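Teaching a home robot to tidy up: tips before you waste a weekend

By Kolbrún Overgaard
17/09/2019

Readers keep asking whether it's worth showing a household robot its chores by hand, as the people at Varketti promise. My view after a month of it in August: sometimes, for small jobs, if you are patient. The brochure says anyone can do it over a cup of tea. Drink the tea first, you will need both hands.

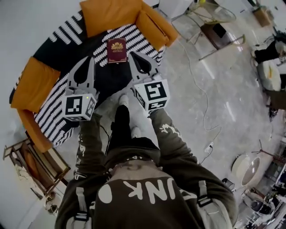
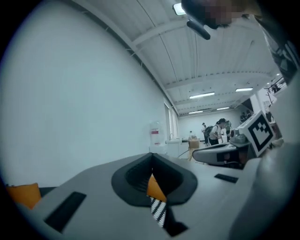 Hand-held grippers at work, one pair of fingers for each hand.

Start with one object and one place for it to go. "Clear the sofa" is not a task. "Pick up the book and put it on the table" is. I tried to be clever and taught three things in one go, and got a muddle that took two evenings to throw out.

Put your feet where you mean to keep them. If you shuffle halfway through a grab, the recording has a shuffle in it, and I have yet to be persuaded that the software knows which part you meant.

Move slower than feels natural, but don't stop dead. I was told to "move like honey". I think that's silly advice, as cold honey hardly moves at all. Try the pace you would use to carry a full bowl of soup across a carpet.

Thin, flat things are the worst. A paperback on a soft cushion sinks when you press it and slides when you don't. Come in from the side, get one finger under the edge, then close. If you have to fiddle, bin that attempt and do it again. Fiddling gets learnt like everything else.

Tie cables back along your sleeve with a soft hair band. Sticky tape pulls the wool out of a jumper. Any lead on the floor goes against the skirting board before you begin, however sure you are that you'll remember it.

Wipe printed markers with a dry cloth only. Kitchen spray left mine smeary, and a smeary marker is no use if the cameras have to read it. Keep your thumbs off them too.

Change things a little between goes. Turn the book, shift the cushion, draw the curtains. My first batch was all done in the same spot before lunch, and come the evening the arm reached with great confidence for a bare bit of seat.

How many goes do you need? Varketti's leaflet says 11. Kavura's says 800, and I'm more inclined to believe that one, as it's the figure less likely to sell anything. I gave up on the sofa job well short of it. Do them in short sittings, 4 minutes or so, then put the grippers down and shake out your wrists.

What about remote control? Maihi lends out a set with a pair of levers and a screen. It's kinder to the back and you can sit down. It's also like eating peas in oven gloves. You lose all feeling for how hard you are squeezing, so practise on a rolled-up tea towel and leave the eggs in the fridge. For anything soft or slippery I'd work by hand.

Keep a notebook. Date, job, what you moved, which goes you threw away. The app numbers every attempt and tells you nothing else, and "3869" means little a fortnight later.

Now the cost. A reader in Sudberg wrote that her machine puts the remote control back in its basket every night and she wouldn't be without it. I'm pleased for her. Mine managed the same job on good days, and I can do it in two seconds on any day. If lifting or bending hurts you, that sum comes out differently and I wouldn't argue. Otherwise borrow a set before you buy one, and ask to see it work in a room the seller hasn't laid out beforehand.

Next week: getting candle wax out of a tablecloth, with brown paper and a warm iron.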